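Home | Tutorials | Build Notes | Reading Group | Contact

How to check handheld gripper demonstrations before you train on them

If you have come over from the post on building the grippers, welcome, and put the kettle on, because I do tend to go on a bit. Today I want to talk about the part that comes after the hardware works and before the training run starts. It is the part most of us hurry through, and I have hurried through it myself more than once and paid for it with a whole week of a policy that reached for a bowl and closed its fingers on air.

The method, for anyone joining in the middle: a person holds a gripper in each hand and does a household task the ordinary way. Each gripper carries a cube of printed square markers, and an overhead head camera follows the cubes so we can recover where both hands were and how they were turned. The recovered hand paths become the actions. No robot is needed until you test.

My own task for this page is lifting a wet cloth out of a bowl in a washbasin and wringing it. We call the dataset Skernilia (a long story involving a label maker) and it has 300 demonstrations in it. After the checks below, 227 were kept. I was a little heartbroken at that number the first time, but the policy trained on the 227 was steadier on the lift than the one trained on everything, and I have stopped mourning.

Step 1. Calibrate again, even if you did it yesterday

Print your calibration board on something stiff and walk it through the whole working area, including the corners you think you won't use. Sinks are deeper than tables, so hold the board down low inside the basin as well. I skipped that the first time and every pose near the bottom of the bowl drifted toward the camera.

Step 2. Measure the cube you have in your hand

Don't trust the size in the print file. Take calipers to the black square itself, edge to edge, and put that number in your config. Printers shrink things, glue adds a little, and a small error in marker size turns into a depth error that follows you through every single demonstration.

Step 3. Look for dropouts

Run the tracker over each recording and mark every stretch where a cube has no pose. Short gaps can be filled by interpolation. I allow up to 4 frames in a row and throw out anything longer if it falls during contact, meaning any time the jaws are on the cloth. A long gap while the hands are traveling through open air matters much less, and I trim around it.

Two-handed work is where this gets fussy. When both grippers close on the same piece of fabric the cubes come near each other, and one may turn its good faces away from the camera or slip behind a sleeve. Ask your demonstrator to keep their elbows a little wide. Sneha Tripathi did most of our recordings and after the first afternoon she did it without thinking. 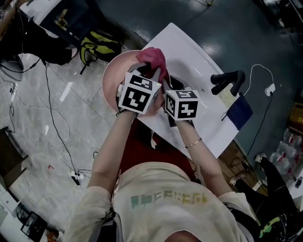 Both grippers on the crumpled red-pink item at the pink bowl, one marker cube per hand.

Step 4. Watch for face flips

Square markers have a nasty habit. Seen nearly head-on, a single face can be read as two different tilts, and the tracker may hop between them from one frame to the next. Plot the wrist rotation over time and you will see it right away as a sharp spike. If two faces of the cube are visible, solve for them together and most of the spikes go away. For the rest, I drop the frame and let the interpolation handle it.

Step 5. Replay before you train

Pick a handful of kept demonstrations and play the hand paths back in simulation at half speed. Check that the two grippers never pass through each other and that the jaws close when the recording says they do. It takes me one Sunday with a big pot of coffee, and I rather enjoy it — it is the first time the data looks like somebody doing a chore.

Once that looks right, freeze the list of kept files, save your thresholds next to it, and start training. The settings for the training run are on the next page.

Comments

Ritu Tiwari: Thank you for the low-in-the-basin tip! My depth was off only near the drain and I had been blaming the lens. Do you recalibrate if the camera gets bumped in the middle of a session?

Reply from the author: Yes, every time, and I toss whatever was recorded since the last good check. Painful but quick.

gripper_fan: Does glossy paper work for the cubes? Mine lose tracking whenever the ceiling lights hit them.

Reply from the author: Go matte if you can. A matte clear coat over the print also helped us with splashes.

Sneha Tripathi: For the record, my elbows are still wide when I do dishes at home.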